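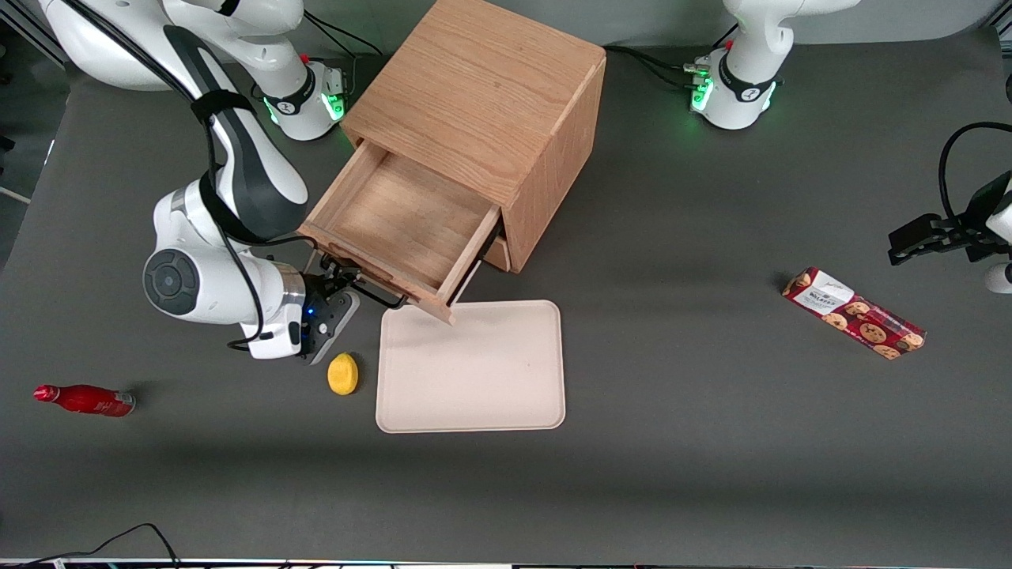

New bench rules at Gilano start on Saturday, July 13, 2024. The old set ran to 57 pages and was read, we suspect, by the printer. The new one is a single sheet.

Keep hands off the table while either arm is powered. Know where the red button is before you need it. Cables go behind the bases – yes, even the short one.

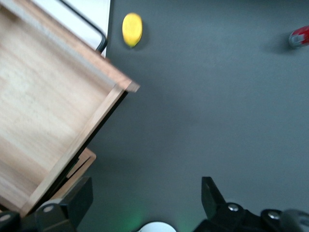
Drawers get a rule of their own: slow speed, and stop at 12 newtons of pull. If a drawer sticks, stop the arm and write it in the log. Swearing at it is allowed but doesn't count as an entry.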